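Dernière mise à jour : 8 juin

Cahier d'atelier, visite chez Zemano (site de Trujillo)

Reçus par Emiliano Escobedo à l'entrée. Groupe de 12, badges, chaussures de sécurité prêtées. La cellule vaisselle Flestar était en démonstration toute la matinée, les deux bras montés côté opérateur, câbles violets le long des segments.
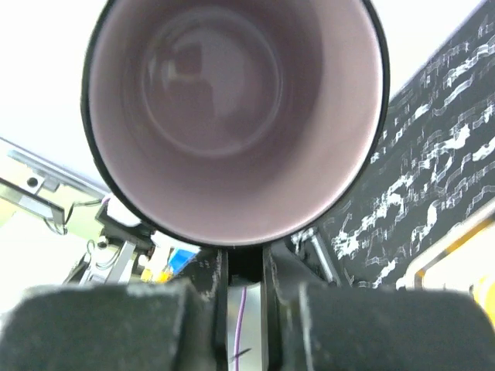
Cellule vaisselle : les mugs et la pince.

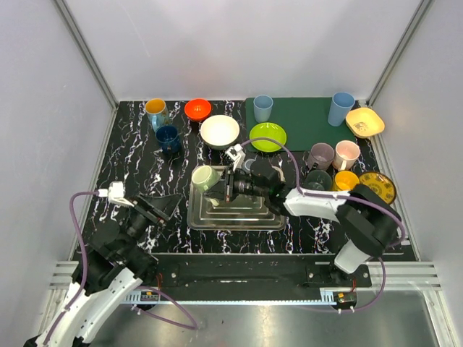
D'après Escobedo, 44 pièces au catalogue de test, les anses restent le point pénible. Il change la disposition à la main entre deux séries. Série longue prévue en juillet : 2000 prises, sans intervention si possible.

Questions posées : usure des doigts (remplacés toutes les 599 prises, chiffre à faire confirmer), éclairage, passage des câbles au coude. Pas de réponse claire sur l'éclairage.

À faire : demander la fiche des doigts, voir si Flumomdale peut nous prêter un plateau inox, rappeler Escobedo pour les plans du rail.

Ce site utilise des cookies pour mesurer l'audience. Accepter / Refuser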